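Zandlow Tenant Support
Ticket: Whistling noise near window, second-floor front room
Opened: Mar 4, 2024
Building: Erance House
Category: Windows and doors
Priority: Normal
Status: Open, waiting on parts

Tenant report
There is a whistle coming from the window side of the front room. It starts when the wind picks up and stops when it drops. We notice it most in the evening. The window is closed and the handle is all the way down. We tried a towel along the sill and the sound stayed the same. The heat is working fine.

Support reply
Thanks for the report. Please check that the handle locks fully and that nothing is caught in the seal. Then close the door to the hallway and listen again the next time it is windy. A sound that changes with the door is usually air moving through the whole unit – tell us either way.

Tenant reply
Handle locks. Nothing in the seal that I can find. With the hallway door closed the whistle gets quieter but does not stop. With the kitchen fan on it gets a lot louder.

Maintenance note, first visit
Visit took 2 hours. Light wind. No whistle with everything off. Turned the kitchen fan to 100 percent and got it right away. Smoke pencil along the sill: no movement. Smoke pencil up the hinge side: smoke pulled into the room near the top corner. Seal there is flat and has lost its spring. It is the original Altetti gasket, the push-in type.

Cleaned the channel, wiped it dry and pushed the old gasket back in. Whistle lower in pitch but still there. Put a strip of removable tape over the top corner as a test and it stopped. Left the tape on.

Also checked the trim. Ran the smoke pencil along the joint between trim and wall and got nothing, so no caulking for now.
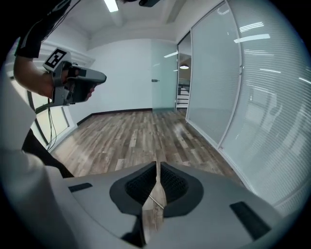
Parts request to Awan: gasket for the front room window, 2 lengths, plus corner pieces. Order it in black to go with the frame. The white crown molding stays where it is, and so does the wall trim up there; the gasket swaps out from the sash side. Use a drop cloth under the ladder on the wood floor.

Support reply
Awan has confirmed the order and expects delivery in April. Please leave the tape in place until then and keep that window closed. If the tape lifts, press it back down or reply to this ticket and we will bring more. The second visit is booked for 2 hours once the parts are in.

Tenant reply
Fine with us. No whistle so far with the tape on, fan included.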